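Cell drops parts after a protective stop – gripper lets go

Forum > Cobots and small cells > Faults and safety

lorena_d
Posted November 27, 2020

Hi all! First real cell I've built from scratch and I love this thing to bits, but it scared me this week and I'd like more eyes on it.

Setup: UR arm, two-jaw adaptive gripper, wrist camera. It picks computer parts (processors, memory, a hard drive) and works them in and out of a fixture tray. The job program is one I call Brulleo. Cycle runs great, I could watch it all day.

The fault: when the arm goes into a protective stop while holding something, the arm freezes like it should, and then a moment later the fingers open. I lost a processor that way on Monday. It landed corner down and that was the end of it. In the log I have 13 of these out of 2000 cycles, and every one of them is a stop that happened with a part in hand.

What I've tried:
swapped the gripper cable
dropped the speed near the tray
raised the grip force a notch (no change at all, still opens)

Any ideas? I'm running it with my hands well back and the speed way down until I get this.

ewidmer
Grip force won't help you if the fingers are being told to open. Check whether the tool output power drops when you stop. If it does, the gripper reboots, and plenty of grippers do a full open and close when they wake up. Your fingers aren't slipping, they're saying good morning.

lorena_d
Ooh. How would I see that?

ewidmer
Meter on the tool connector, or just watch the LED on the gripper during a stop. If it blinks off, even for a blink, there you go.

Trolus
I don't buy the power theory. A protective stop on those arms doesn't cut tool voltage, an e-stop is a different story. My money's on the program. Do you have a thread running in the background that resets the gripper when the main program isn't running? I had exactly this on a palletizing job, and it took me a whole weekend in February to find four lines I'd written myself.

ewidmer
Depends how the stop gets cleared. If somebody clears it from the pendant and the arm powers off and on in the process, tool voltage goes with it. Seen it more than once.

Trolus
She said "a moment later", before anybody clears anything.

Oduor L.
Both of you could be right on different days :) Lorena, can you post a shot of how it approaches the tray? I'm wondering why you get that many stops in the first place. The drop is the scary half, but 13 stops is something touching something.

lorena_d
Sure! Taken off the wrist camera with the arm over the tray. Processor is between the two light grey clamps, and the hard drive is over on the left.
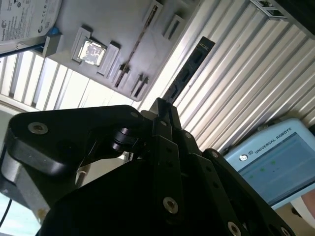 Re: shot from the wrist camera

Oduor L.
Lovely, thanks. I'd look hard at that long black part standing to the right of the tray. Its lower end points right at your fingertips. Try a wrist angle that takes the gripper away from it and see if the stops thin out. I'd also check the thin black cable by the gripper for slack. Looks fine from this view, but I can't see the rest of it.

ewidmer
Agree on the approach. I'd still get a meter on it.

lorena_d
OK, update, and it's a good one! Trolus gets this round. I went through every thread in Brulleo and found a reset I'd copied over from an older program (Vurarix, for anyone who remembers my last post). It fires when the main program isn't running, waits half a second, and sends an open command. I took it out, forced ten stops with a dead memory stick in the jaws, and it held on all ten. So happy right now.

Trolus
Ha! Four lines?

lorena_d
Six.

ewidmer
Fair enough, I'll take the loss. But please test an e-stop too, and a full power cut, with something in the jaws you don't mind losing. Those are separate cases and your ten stops don't cover them.

rocio_b
Jumping in on the safety side. Holding on isn't always what you want either. If a finger gets caught, a gripper that clamps forever through a stop is its own problem. Decide which way it should fail, write it down, and make sure whoever runs the cell knows how to open it by hand.

lorena_d
Really good point, I hadn't thought past saving the parts. I'll do the e-stop and power cut tests next, then work out a manual release and put a card on the bench. New wrist angle is going in too. I'm going to run 100 cycles slow before I turn the speed back up, and I'll post the log when it's done.

Oduor L.
Please do! And keep the dead memory stick, they're great test parts.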